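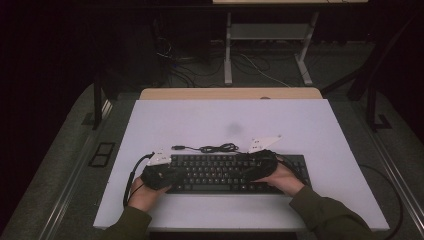 Both hand trackers on, keyboard test

jokora_dan
Trying these as controllers for the two arms. The white plates stay put, but that right cable bugs me, it runs clean off the board. Anyone compared them to a joystick?

bredby42
Yep, and I went back to the joystick. Way less drift for me.

Deming Fu
Disagree! For typing or anything two-handed, gloves win easily. Did you recalibrate between runs?

bredby42
Twice. Still drifted.

jokora_dan
OK, I'll log 1,000 keystrokes on each and post the numbers.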